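4. Regleta y cables en la mesa de reuniones

Esta sección describe cómo ordenar la regleta y los cables de carga de una mesa redonda Mondora de pie central. Se aplica a salas pequeñas con suelo de lamas y sin canaleta empotrada. Para mesas con pasacables, consulte la sección 5.

4.1 Material necesario

Bridas de velcro reutilizables, 20 mm de ancho
Etiquetas para cable Kavis, formato estrecho
Paño seco de microfibra
Regleta con interruptor, si la existente carece de él

No utilice bridas de plástico de cierre permanente.

4.2 Comprobaciones previas

1. Compruebe que la iluminación del techo sea suficiente para leer las etiquetas. Abra las persianas si hace falta.
2. Retire las sillas hasta dejar un paso libre alrededor de la mesa.
3. Localice la toma de pared que alimenta la regleta y siga el cable de alimentación hasta la mesa.

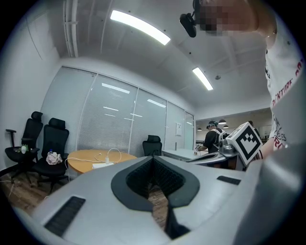 ¿Se pueden ordenar los cables con la regleta conectada?
La regleta debe desconectarse de la toma de pared antes de mover cualquier cable. El interruptor de la propia regleta no sustituye a la desconexión.

PRECAUCIÓN: no tire del cable para sacar un enchufe. Sujete siempre el cuerpo del enchufe.

4.3 Retirada y clasificación

1. Desconecte la regleta de la toma de pared.
2. Extraiga los cargadores de uno en uno, empezando por el más alejado del cable de alimentación.
3. Recoja los cables que cuelguen del borde de la mesa y los que hayan quedado en el suelo. Deshaga los nudos a mano – nunca con una herramienta de punta.
4. Extienda cada cable sobre el tablero y revise la cubierta en toda su longitud. Aparte los que presenten cortes, zonas aplastadas o conectores doblados.
5. Limpie el tablero con el paño seco.
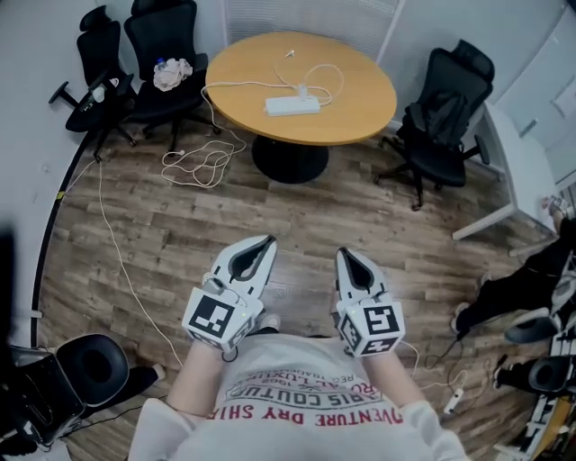 Figura 4-2. Mesa redonda con regleta blanca y cables de carga; rollo de cable en el suelo, junto al pie.

Nota: los cables apartados se entregan al servicio técnico. No los repare con cinta aislante.

4.4 Enrollado

1. Sujete el cable por un extremo y forme bucles amplios, sin retorcerlo.
2. Deje libre un tramo corto junto a cada conector. Un doblez en ese punto acorta la vida del cable.
3. Cierre el rollo con una brida de velcro. La brida debe poder girar sobre el cable.
4. Coloque la etiqueta cerca del enchufe, con el texto hacia fuera.

Los cables demasiado rígidos para enrollarse se dejan en forma de arco sobre el tablero durante unos minutos antes de repetir el paso 1.

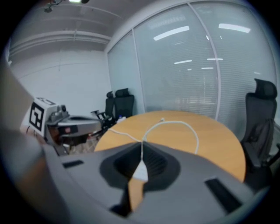

Si el cable conserva la curvatura después de ese tiempo, enróllelo en el sentido de la curva y no en el contrario. Los cables finos admiten bucles más pequeños, pero no deben atarse junto con los gruesos.

4.5 Montaje final

1. Sitúe la regleta en el centro del tablero, sobre la vertical del pie.
2. Lleve el cable de alimentación hasta el borde más próximo a la toma de pared y bájelo pegado al pie.
3. Fije el cable al pie con dos bridas – una arriba y otra cerca de la base.
4. Conecte únicamente los cargadores de uso diario y guarde el resto.
5. Conecte la regleta a la toma de pared.

PRECAUCIÓN: la suma de los equipos conectados no debe superar 3.000 W ni el límite marcado en la regleta, si este es inferior.

Revisión del texto: Irena Urbańczyk. 1 jun 2018.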